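Speaker notes: Budgeting for hand-held grippers, Istmont site
Version of 29 June 2019

Slide 1. Scope
Covers purchase, consumables and spares for the Seltach line. Fixed arms are in the Cilton plan and are not discussed today. Say this early; it was the first question in March.

Slide 2. Units
Request is for 16 hand-held grippers. Two quotes received, Mabuza and one local print shop. Mabuza quotes bodies and fingers as separate lines. Keep them separate in our sheet too, or the finger replacements disappear into capital cost.

Slide 3. What the first budget missed
Finger pads were entered as a one-time item. They belong under consumables. Tape, pad stock and the labor to rewrap all need their own line. Read the line out, then pause for finance.

Slide 4. Replacement interval
Planning value: rewrap every 30 operating hours. Inspect at the start of each shift. Pull the tool if tape has lifted at the tip or hangs past the finger body. 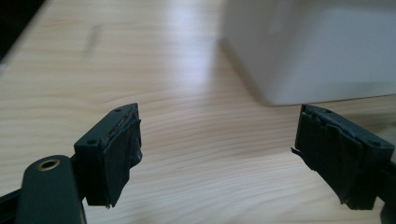 A rewrap takes the tool out of use for up to 70 minutes, counting removal, cleaning and the fit check. At that rate we need spare finger pairs on the shelf. Spare complete tools cost more and solve the same problem.

Slide 5. Spares request
Amount: $3,000, finger pairs and fasteners only. Tape goes through general supplies. If asked about molded pads: quote pending, no figure to give yet.

Slide 6. Decisions needed
Approve the unit count. Approve the spares line. Name the cost center for rewrap labor, Istmont or Seltach. Leave this slide up during questions.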